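Notes from the Nadwood sim desk

Sunday 15 September

I promised last time I'd write about how our demo collection is going, so I've got a cup of tea and a free hour and I'm going to try. We're at 845 kept episodes as of Friday night! The target for this round is 2,900, so there's a long way to go, but the pace has picked up a lot now that the Ortner build loads without crashing every other reset.

The bathroom tasks are what I've been on all week. Every episode begins with the toilet up on the table and the lid shut, and a small prop gets dropped somewhere at random before the arm wakes up. I drive the arm with a little 3D mouse, which took me days to stop hating (my wrist still has opinions). An episode gets 60 seconds. If I run over, it's tossed, and I start again with the prop in a new spot.

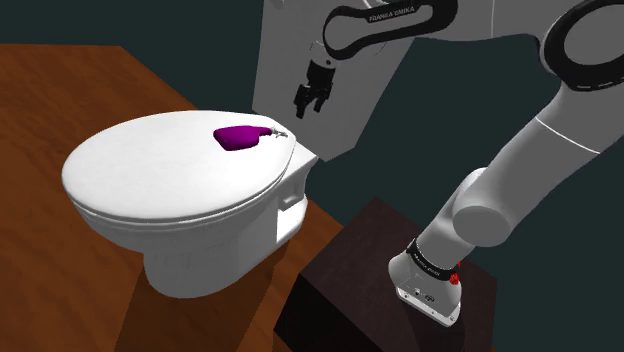 The spots close to the hinge are the ones I dread. You have to come down pretty much straight, and if you drift even a little the wrist blocks your own view of what you're reaching for. I've started flipping to the side camera for the last bit of the descent and it helps a ton. Pink and purple props are my favorites, by the way — they're so easy to pick out on all that white.

One thing I changed my mind about: messy episodes. I used to throw out any run where I hovered, or missed and went back for a second try. Then the first policy we trained on my super clean set froze up whenever it was a bit off target, poor thing. Now I keep the wobbly ones as long as the task gets done, and I tag them "recovery" so we can turn them up or down in the mix later.

The Kundwood folks are doing the same tasks with a different controller, and we'll merge both sets under Rirnen once the action scaling matches. It doesn't yet. Their files have the gripper value flipped, so open is closed and closed is open, and I spent most of Thursday finding that out.

Next up is kitchen drawers, 600 episodes to begin with. If you've got a spare afternoon and a steady hand, write back and I'll set you up with a login.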